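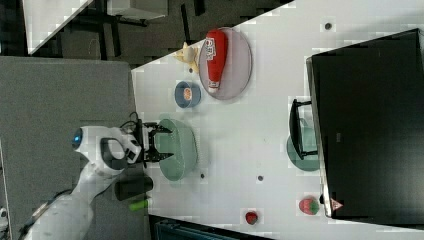 Felum is the tabletop arm Nanami Oda and I have been setting up in our corner of the Pallano workshop since October. The goal is simple enough: clear a table of plastic dishes and play food and put everything where it belongs. Most of the work so far has gone into the table, the wiring and the gripper end, and those are what this page mostly covers. The fingers are at the green bowl, open on either side of the near rim, which is the grip we settled on for all the bowls. The short black cable looping above the wrist is the part we redid the most. Captions are by me (Ruoxi Kong) unless marked N.O.

Page last updated Friday, February 22, 2019.

THE TABLE

Top and frame
White top, bought secondhand. One leg was short, so it got a hardwood block, glued and screwed. The table rocked before that and every position we saved was wrong the next day.

Bracing
Two diagonal braces across the back. We first tried one, and you could still feel the top move when the arm stopped quickly.

Arm base plate
The arm bolts to a plate, and the plate bolts to its own stand. It does not touch the table. We had it clamped to the tabletop for the first month and moved it off after the plates kept sliding during fast moves.

Drilling the base plate
Four holes, 9 mm. The first attempt was off by enough that only 3 bolts went in. The second plate was drilled on the workshop's drill press with the arm's own flange as the template.

THE ARM

First power-up
Run at low speed with one person on the stop button. It went to its home position and stayed there. We left it on through lunch and checked the joints for heat afterward. Nothing to report.

Stop button
Moved twice. It is now at the front corner where either of us can reach it from a chair. Please do not hang a jacket over it.

Joint limits
Set in software so the elbow can't reach the monitor. The monitor lives on the table with the dishes for now – there is no other place to put it where you can read it and watch the gripper at the same time.

Speed
We run at 40 percent. Anything faster and the lighter pieces get pushed before the fingers close. (N.O.: I would like to try 50 again once the new pads are on.)

THE GRIPPER END

Two-finger gripper, bare
It came to us used from Tiedemann, a small surplus dealer, with no manual and one stripped screw. The screw was drilled out and the hole retapped.

Adapter ring
The gripper's bolt pattern does not match the wrist, so there is an adapter between them. Version 1 was printed and flexed. Version 2 was aluminum, turned on the workshop lathe by Nanami over two evenings. Version 2 is still on the arm.

Finger pads
Plain fingers slip on anything smooth. We have tried bicycle inner tube, shelf liner and silicone sheet. Inner tube holds best but leaves black marks on the dishes. Silicone is what we use now, stuck on with contact cement and replaced when it peels.

Gripper cable, first routing
Straight down the forearm with zip ties. It pulled tight whenever the wrist turned past a quarter turn, and the connector worked loose.

Gripper cable, second routing
Spiral wrap with a lot of slack. The slack caught on a cup and took it off the table.

Gripper cable, third routing
Short loop at the wrist, tied back at one point only. This has held up so far. If you copy it, turn the wrist by hand through its full range before you tie anything down.

THE THINGS IT PICKS UP

Dishes
Bowls and plates from a thrift store, in different colors on purpose. The camera software (Truvura, the free version) sorts by color first and shape second, so a shelf of matching white dishes would have been a bad start.

Bowls
Easiest of the lot. One finger inside, one outside, close, lift. The arm has to come in square to the rim or the bowl turns as the fingers close.

Plates
Hard. They lie too flat for the fingers to get under. Our current method is to push the plate until it overhangs the table edge and then take it from the side. It works when nothing is on the plate.

Squeeze bottle
The red one. Fine lying down if the gripper lines up across the body. If it lines up along the body, the bottle rolls. Nanami added a check for this and it now backs off and turns the wrist before trying again.

Play fruit
The strawberries are small enough that the open fingers hide them from view on the way down, so the last part of the move is done without looking. The position has to be right before the hand drops.

Anything yellow
Early on the software took a patch of sunlight for food and tried to pick it up several times. There is a shade on the window now.

SOFTWARE AND TESTING

Log sheet
Every attempt goes on paper with the object, the result and one word for what went wrong. We are up to 139 attempts. "Slipped" is the most common word, then "missed."

Camera mount, old
Gooseneck lamp arm. It drooped over the course of an evening. Do not use a gooseneck.

Camera mount, new
Steel shelf upright screwed to the wall, with a flat bracket on top. Not pretty, but it stays where you leave it.

Resetting the table
Still done by hand. We put things back in different places each time, some on plates, some in bowls and some loose on the tabletop. If the layout stays the same the results look better than they are.

PARTS STILL TO DO

Softer fingertips – molds are made, waiting on silicone.

A bin beside the table for finished pieces. The current bin is a cardboard box, and the arm has dented one side of it.

A proper enclosure for the power supply. It sits on a shelf behind a sheet of acrylic at the moment.

Moving the monitor to a wall arm, which would give us back that end of the table.

Drawings for the adapter ring and the base plate are in the blue binder next to the lathe. Members can copy them. The ring drawing has one wrong dimension, corrected in pencil – use the pencil number.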